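**Ticket 169 – pose tracking jumps when the gripper closes near the desk back wall**

Reported by: Hanna Demchenko
Assigned to: Solomiia Pasichnyk
Component: Kushnir (pose estimation), version 3 branch
Status: fixed on branch, waiting for merge

**Report (Hanna)**

Replaying the Plikinville desk episodes through Kushnir, the estimated tool position jumps sideways just as the fingers close on the power strip. The planner in Woder then rejects the whole episode as too fast. Gripper width looks fine all the way through. The only odd thing in the log is this, repeated:

`track: inliers below threshold, reusing last map`

I tried a clean map build and got the same jump. Raising the feature limit from 100 to 200 made it smaller but didn't remove it.

**Notes (Solomiia)**

Reproduced on my machine with the stock settings. I dumped the matched points for the bad stretch. A lot of them sit on the finger ridges, which move with the camera, so the solver is being told that the tool is standing still while the desk moves. The poppy painting on the back wall should give plenty of fixed points, but it loses out once the ridges fill the list.
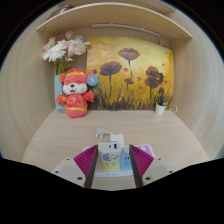

Could we just drop the episodes where the jump happens?

We could, but the close is the part the policy needs most, and a set without it would train badly. Fixing the mask and running the episodes again costs far less than collecting new ones.

The mask file in the Pivari config was drawn for the old fingers, which were narrower at the base. It covers the mounts and misses most of the striped surface when the fingers come together. I redrew it from the open and closed positions – one mask for both, no switching – and put the feature limit back to 100.

Steps to apply:

1. Pull the branch `mask-wide-fingers`.
2. Delete the cached map folder. Kushnir won't rebuild it if the old one is there.
3. Run the episode replay with `--mask wide`.
4. Check that the inlier warning is gone before passing anything to Woder.

**Update (Hanna)**

Ran it at 14:20. No jump, and Woder accepts the episode. The first replay failed because I'd skipped step 2.

**Update (Solomiia)**

I've added a check that stops with an error if the map is older than the mask. Leaving the ticket open until that is merged.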